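Cambio de armario, parte 2 (la ropa de los peques)

Escribo esto rápido que tengo la lavadora pitando. Febrero y yo ya sacando cajas, sí. Es que no cabía nada. Los cajones de arriba no cerraban y el de abajo directamente lo abría a patadas.

Esta vez lo estoy haciendo en la mesa y no en la cama. Mucho mejor. En la cama acabo con una montaña, me da pereza y por la noche todo a la silla otra vez. En la mesa no, en la mesa hay que cenar.

Orden de hoy: primero camisetas y pijamas, luego pantalones, los calcetines ya veremos. Saco una prenda, la estiro, miro cuello y bajos y decido. Si dudo más de un minuto, se queda. Ya lo sé, trampa.

La blanca y roja de los dibujos, con el osito naranja, el conejo y el dinosaurio, me tiene sin decidir. Hecha un gurruño todavía. Me encanta el ribete rojo de abajo y me da una pena horrible soltarla.

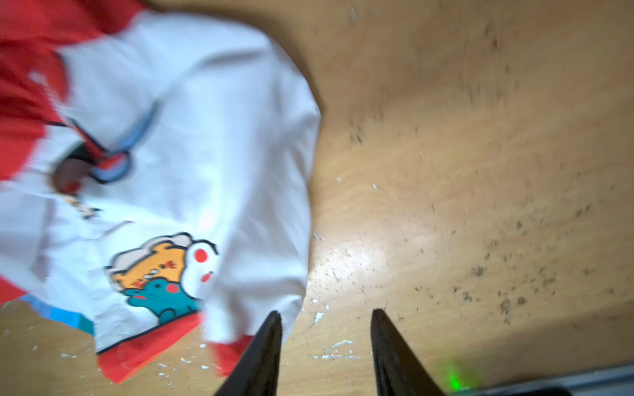 Lo que se va y lo que se queda

De momento se van dos bolsas. Una para mi prima, otra para el contenedor de ropa del barrio. Lo que tiene manchas de tomate lo corto para trapos, que nunca sobran.

Compré unas cajas con tapa de Lasameo, más de 2.000 pesos las tres, y la verda que me parecieron caras. Pero apilan bien. Las etiquetas, cinta de pintor y rotulador, 300 pesos y listo.

Me falta el altillo. Y los abrigos. Y encontrar la otra manopla gris, que si aparece os aviso.

Me voy a tender. Mañana sigo con los pantalones, o pasado, segun cómo duerman.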